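Finish for a beech block worktop – oil or hardwax?

Posted in Workshops and Benches by Tanvir Bhuiyan

I have a block top, 38 mm thick, made of glued beech strips. It is sanded to 120 grit and still bare. It will be used for light assembly and some soldering in an unheated unit with a concrete floor. Should I use Danish oil or a hardwax oil, and does the underside need doing too?

Jahangir Paul
Hardwax oil, two thin coats, 12 hours between them. Danish oil is easier to patch but marks sooner under flux and solvents. Coat the underside and the end grain as well, or the top will cup as the humidity changes.

Fixing matters as much as finish. Beech moves across the strips, so use slotted holes or expansion plates on any metal frame. 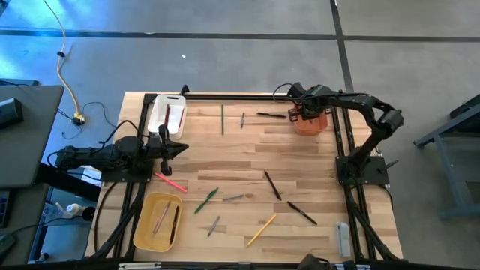 Butcher-block top in black aluminium extrusion, concrete floor.

Leave a gap along both long edges – 3 mm a side is enough at 600 mm deep. Go up to 150 grit before the first coat, no finer, or the oil will not key.

Arif Wickramasinghe
Used Danish on mine, fine so far. Wash the rags out and dry them flat outdoors, they can self-heat if left in a heap.

Debashish Thambiah
Agree with Jahangir on the underside. One coat fewer there is false economy.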